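Gemaslow gear task -- gallery, February batch

Quick page this, sorry, meant to be up before lunch. Mostly for the people at Curnora who keep asking what the example gathering looks like day to day. Goal is 1000 good runs of the gear assembly before we train anything serious. Good means the gear is picked up, carried over and seated on its peg without a shove. Everything else goes in the reject folder, and we keep that too.

All of this batch is simulated. The bench work at Dindside is on a seperate page, which Urmas looks after.

Who did what: Pascal Gaillard and Monique Langlois drove most of the runs. Urmas Šimkus built the room and the lighting. Régis Sabatier checks and labels. I do the pages and the nagging. -- Gaspard Baudry

How a session goes

Load the room, shuffle the parts, shuffle the light. Wait for everything to settle (two seconds, don't skip it, Pascal skipped it and we lost a morning of runs to gears still sliding). Then drive the arm by hand controller. One gear per run, never the whole set. Stop the recording as soon as the fingers are clear.

Light gets changed on every reset. Urmas wanted hard shadows, lots of them, sun patches across the table, the nasty sort. The first policy we trained had only seen flat even light and it went for shadow edges as if they were parts. Much less of that now.
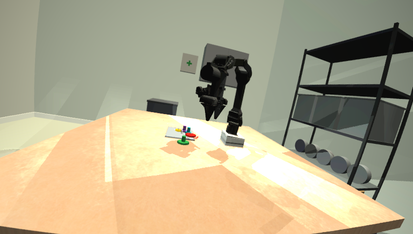
Gear colours stay fixed for this batch, positions don't. Régis would like the colours shuffled as well and he is probably right, but then the old labels stop matching and somebody has to redo them. Next batch. The room furniture stays where it is for now, walls too.

Approach height is the thing we argue about. Monique comes in high and drops straight down, Pascal comes in low from the side and is quicker. Both sets are in. The learner got muddled when we mixed them without a tag, so each run now carries the driver's initials. Takes no time, should of done it from the start.

Rejects, the usual kinds

Gear tipped on its rim while being gripped. Let go too early. Base plate nudged, which spoils the end position for the whole run. Fingers closed on the hub at a slant, lifts fine and then won't seat. We hold on to all of them with a one-word reason, please not "bad". Régis got some 10 in a row marked "bad" from one afternoon and was not pleased.

Recoveries are wanted, by the way. If you miss, and you can fix it without touching the plate, fix it and finish the run. Tag it "recover". Short of these.

Still to do

-- 3 sessions left on the green gear, it has the fewest runs by a long way
-- rename the Brunet folders, still on the old scheme
-- ask Urmas about a darker evening setting
-- bench comparison, once the Dindside table is free again

If you're driving this month put your slot on the shared sheet first. Mornings are better, the render machine gets busy after 2. Page will be updated when the green gear runs are in.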